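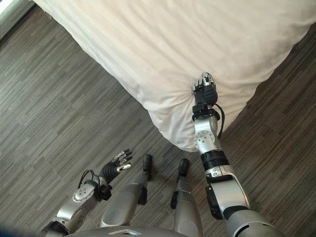
## 4. Making up the bed

This section covers fitting the Grundby flat sheet set in the guest rooms at Clisana. Read section 3 first if the mattress protector is not on yet.

You need:

- 1 bottom sheet, flat
- 1 top sheet, flat
- 1 blanket
- Pillowcases from the same set

### 4.1 Bottom sheet

1. Pull the bed away from the wall until you can walk down both sides.
2. Check the protector for wrinkles and pull it tight. Wrinkles under the sheet will show through.
3. Unfold the sheet lengthwise with the wide hem at the head of the bed and the seams facing down.
4. Line up the center crease with the middle of the mattress. The same amount of sheet should hang on each side.
5. Tuck the head end under the mattress first, pushing it in flat with your palm.
6. Go to the foot and pinch the sheet close to one corner. Pull it away from the head until the slanted wrinkles are gone, then do the other corner.
7. Tuck the foot end.

**Note:** New sheets are cut long and will shrink in the first few washes. If more than 40 cm hangs past the foot before tucking, move the sheet back toward the head and start again at step 4.

**Caution:** Do not pull on the hem stitching. Take hold of the fabric itself, a little way in from the edge.

### 4.2 Corners

1. Stand at the foot corner. Pick up the side edge of the sheet, a forearm's length from the end.
2. Lift it and lay it on top of the mattress so it makes a triangle.
3. Tuck in the part still hanging below.
4. Bring the triangle down, hold the fold against the mattress with one hand, and tuck the rest with the other.
5. Repeat at the remaining corners, then tuck both long sides.

### 4.3 Top sheet and blanket

1. Lay the top sheet with the seams facing up, wide hem level with the head of the mattress.
2. Put the blanket on, 2 hand widths below the hem.
3. Tuck both together at the foot and make the two foot corners as in 4.2. Leave the sides hanging.
4. Fold the hem back over the blanket.
5. Push the bed back and check that no fabric is caught behind the headboard.

**Caution:** Lift the bed slightly when you move it. Dragging the legs marks the floor.

Replacement sheets are ordered under part number 832, pillowcases under 297. Send torn or stained pieces to Yung-ching Tsang at the Murkusville laundry with the room number pinned to the hem.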